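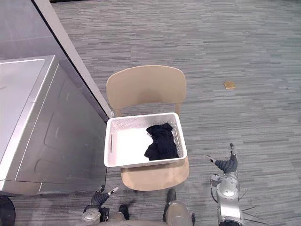 ## 篮子搁椅子上到底有没有用?还是又一个“收纳博主式”建议

**提问:Feven Gebru** 发表于 2018年1月3日
**分类:** 家务与收纳 / 洗衣角 / 地毯

先说我的态度:我不太信。

起因是我姐。她看了一个讲家务动线的视频,跑来跟我说,洗衣篮放地上是所有腰疼的根源,机器旁边一定要有一个“中转高度”。她自己买了 Tellivine 的折叠中转架,用了一阵子觉得人生都变了,劝我也买。我查了一下价钱,就那么几根管子加一块布,心想算了吧,家里又不是没有椅子。

于是就成了现在这样:银色的机器,旁边一把米色椅子,篮子搁在椅子上。地上是灰色条纹地毯,整间屋子铺到底的那种,租的房子,房东不让揭。我住 Kuzmenko 那片老楼,这间本来是书房,后来改成放机器、叠衣服、堆杂物的地方。

用到现在,我的感受很复杂:

- 弯腰确实少了一点,可是也没有少到我姐说的那个程度。最低的那一下还是得弯,因为衣服总要从机器里掏出来。
- 椅子是圆边的,座面不大,我那个篮子底比它宽,稍微碰一下就转。
- 椅子一旦固定在那儿,就不再是椅子了。上面永远有东西。家里来人要坐,得先把篮子端走,端走以后又没地方放,最后还是放地上。
- 吸尘要挪它。地毯上四个脚印压得很深,挪完还对不准原来的坑。

另外还有一件事我一直拿不准。机器下面就是地毯,网上一半人说绝对不行,另一半人说自己用了好多年没事。说不行的那些文章,点进去最后都在卖垫子。说没事的那些人,我也不知道他们有没有掀开看过。

所以问题是这几个:

1. “中转高度”这个说法有没有一点真东西在里面,还是纯粹为了卖架子?
2. 如果有,椅子算不算数,要不要换成别的?
3. 地毯上放机器,有什么是我自己能检查的,不用花钱买垫子就能知道的?

请不要推荐链接。也请不要回答“看个人习惯”,这句话我已经收到过了。

*补充:* 有人私信问为什么不直接放机器顶上。放过。顶面很滑,机器转起来篮子会自己走,有一回走到边上掉下来,一篮叠好的衣服全扣在地毯上,又得重叠。

*再补充:* 机器后面那一侧不能动,别建议我把整个布局转过来。

---

### 回答一

**Graciela Barrientos** · 提问者标记为“有帮助”

我在 Statodthorpe 一家小旅馆管过布草间,后来腰出过问题,这个事情我可以讲一点。不过先声明,我讲的是我自己干活的经验,不是医生的话,腰真疼的请去看人。

**关于高度。**

有真东西,但是比卖架子的人讲的要小得多。布草间里我们的篮车是带弹簧托盘的,东西少了托盘会升上来,手一直在差不多的高度拿。这种设计是有道理的,因为一个班要拿很多趟。家里一个星期洗几回衣服?你弯腰捡猫砂、系鞋带、够柜子底层的次数,怕是比这个多。把洗衣篮单独拎出来说是“所有腰疼的根源”,我听了也只能笑笑。

真正让人难受的往往是弯着腰同时扭身子。人朝着机器门掏,掏完一大把湿的往旁边一甩。篮子放在地上,这个动作就是又弯又扭;篮子放在椅子上,弯的那段短了,扭的那段还在。所以你感觉“少了一点,但没有少到那个程度”,我觉得你感觉得很准。

想省力,换个顺序比换家具管用:

- 掏衣服时,篮子先放地上,正对着机器门,人蹲下或者跪下来,往自己怀里这边拉。地毯在这时候反而是好事,膝盖不疼。
- 掏完,蹲着抱住篮子站起来,贴着身体。
- 然后再放到椅子上,开始分、抖、叠。

也就是说,椅子真正的用处在叠衣服那一段,在掏衣服那一段它其实碍事。你可以试试把椅子往后退一步,给自己留出蹲的地方。你现在椅子挨着机器放,人站哪儿?

**关于椅子本身。**

篮子底比座面宽,这个我不建议忍。装满湿衣服的篮子重心偏一点就翻,翻的时候人会下意识去捞,闪腰常常就是这么闪的。要么换个底小一点的篮子,要么在座面上垫一块防滑的东西,厨房抽屉里垫的那种网格布剪一块就行。靠背要朝着你不用的那一面,让篮子有个东西可以靠。

折叠架我也用过,不是你姐那个牌子。优点是高,缺点是在地毯上不稳,四个细脚往绒里陷,陷得还不一样深。买之前最好能在地毯上试,店里一般是硬地面,试不出来。

**关于椅子永远有东西。**

这个我没有办法。我家那把也是。

> **Feven Gebru 回复:** 谢谢,这是我第一次听人把“掏”和“叠”分开讲。椅子退后我试了,确实蹲得下去了。可是退后以后它就在过道上,我昨晚撞了小腿。
>
> **Graciela Barrientos 回复:** 那就叠完推回去。我知道你不会推回去的。

---

### 回答二

**Santino Pereyra**

买个垫子就行了,Potlow 有一款 62 的,我家用的就是这个,很好,不吸水,减震,楼下也不来敲门了。椅子扔了吧,占地方。地毯上放机器肯定会发霉的,这是常识。

> **Elba Zúñiga 回复:** “62”是什么?厘米?宽还是深?还是型号?
>
> **Santino Pereyra 回复:** 就是 62 的那款,你搜一下。
>
> **Feven Gebru 回复:** 题目里写了不想买垫子。另外“肯定会发霉”,你是掀开看过,还是听说的?
>
> **Santino Pereyra 回复:** 我家是瓷砖。

---

### 回答三

**Elba Zúñiga** · 回答于楼上那位之后,忍不住

我主要答第三问,前两问 Graciela 讲得比我好。

“地毯上放机器肯定会发霉”这句话我见过太多次,每次问下去,讲的人家里都是瓷砖。反过来“我放了多少年都没事”也一样靠不住,没掀开看过就等于不知道。地毯上的水是往下走的,表面摸着干,背衬和底垫可能是另外一回事。

先得分清你那台是哪一种机器,担心的东西完全不同。

**如果进水(洗衣机一类):**

担心的是慢漏。大漏你会发现的,袜子会告诉你。慢漏是接头那里一天一两滴,走到地毯里就不见了。硬地面上你会看见一小摊,地毯上看不见,我觉得这是地毯唯一真正的坏处,比什么震动噪音都要紧。

自己能做的检查:

1. 在进水接头和排水管底下各塞一张白色厨房纸,折两折,压住。过一天拿出来看。湿了就是湿了,不用猜。这个办法要在洗过一整轮以后看才有意义,机器闲着的时候没漏不代表什么。
2. 把手掌平放在机器前边和侧边的地毯上,使劲往下按,按一会儿再抬起来闻手。听着很蠢,但是发潮的底垫有一股味道,按的时候会挤出来。不按是闻不到的。
3. 找一个墙角或者门槛边,地毯收边的地方,用尖嘴钳夹住绒轻轻提一点,看背面颜色。租的房子请轻一点,提完按回去。离机器最近的那个收边处最有参考价值,要是离得远,看了也白看。
4. 摸地毯的时候和房间另一头的对比着摸。单摸一处,人会自己吓自己,冬天的地毯摸起来都是凉的,凉和潮很容易混。

**如果只烘不洗(烘干机一类):**

水的事情小一些,有水盒的注意倒水时别洒,洒了当时就吸干。要担心的换成通风和绒毛。有的机器底部或者靠下的位置有进风口,地毯绒长的话会贴上去,外面的毛絮也爱往那儿跑。拿手电从侧面照一下底下,看有没有一圈灰毡子一样的东西。有就清掉,清完记个日子,过些时候再看长得快不快。长得快说明那里确实在吸。

说明书里一般会写能不能放地毯上,写法很含糊,什么“应放置于坚固平整的地面”。我的理解是厂家给自己留个退路,可是退路也算数:真出了事,人家会拿这句话跟你讲。房东那边也是一样。揭地毯不让,泡坏了地毯找你,这种事 Kuzmenko 那片的房东干得出来,我在那儿住过两年。建议你发条消息问房东一句“机器放在地毯上可以吧”,让他用文字回你。不管他怎么答,你手里有一条记录。

**关于震动:**

机器放在软地面上,四只脚陷下去的深度会不一样。刚装好时调平了,过一阵就不平。你说篮子在机器顶上会自己走,有可能是正常的,有的机器甩起来就那样;也有可能是机器歪了。拿一碗水放在顶上看看(机器关着的时候),水面往哪边偏很明显。偏了就把低的那只脚拧高一点。别信手机里的水平仪,我那个放在同一个地方转个方向就变一个数。

至于网上说的“每分钟 1,000 转以上就不能放地毯”,我查过出处,查到最后是三篇文章互相引用,源头是一个卖减震脚垫的页面。转速高震得厉害,这没错,但那条线是谁划的,凭什么划在那儿,没有一篇说得出来。

**要不要垫东西:**

真想垫,不必买专用的。去建材店让他们锯一块厚一点的板子,比机器底面每边大出一点,边角磨一磨,压在地毯上,机器再放上去。这样四只脚踩在同一个平面上,陷也是一起陷。坏处是板子怕水,漏了它先烂,不过烂了你看得见,比地毯强。搬机器上板子要两个人,千万不要自己撬,我有一个指甲就是这么没的。

先做检查再决定垫不垫。检查一圈下来什么都没有,那就是没有,别因为网上的人喊得大声就去花钱。

> **Feven Gebru 回复:** 厨房纸塞了,过一天看是干的。手掌按地毯那个也做了,闻到的是地毯味,没闻出别的。水碗还没放。
>
> **Elba Zúñiga 回复:** 一次是干的不算,至少连着看三轮。尤其是洗床单那种重的。
>
> **Graciela Barrientos 回复:** 厨房纸这个办法我们布草间也用,不过用的是旧报纸,字洇开了一眼就知道。

---

### 其他评论

**Olga Aravena:** 我就是题主的姐姐。我没有说“所有腰疼的根源”,我说的是“很多”。架子是打折时买的,50,不贵。

**Feven Gebru:** 你发给我的语音还在。

**Olga Aravena:** 那你说说,椅子撞小腿,架子撞不撞小腿?

**Feven Gebru:** 架子也在过道上的话当然也撞。你家过道宽。

**Santino Pereyra:** 所以 Potlow 那款……

**Elba Zúñiga:** 你先量一下那个 62 是什么。

**Graciela Barrientos:** 说一句和椅子有关的。座面上剪网格布的时候别剪得跟座面一样大,往里收一圈,不然边上会翘,翘起来勾毛衣。还有那种布用久了会发黏,粘在座面上留一层格子印,浅色椅子尤其难看。隔段时间掀起来擦一下。我不确定所有牌子都这样,我用过的都这样。

**Feven Gebru(更新):** 水碗放了,往靠前那一侧偏,偏得不多。把前面两只脚各拧高了一点,再放碗,平了。昨天甩干的时候我站旁边看着,声音有没有变小我说不好,可能是心理作用,没有拿什么东西测过。篮子没再敢往顶上放,所以它还走不走我也不知道。

椅子目前的位置是叠的时候拉出来,叠完推回去。坚持了四天。网格布还没买,先塞了一条旧毛巾,毛巾也滑。

厨房纸第二轮,干的。床单那轮还没洗。

**Elba Zúñiga:** 洗完床单回来说一声。前脚过几个星期再放一次碗,地毯上的东西会继续陷。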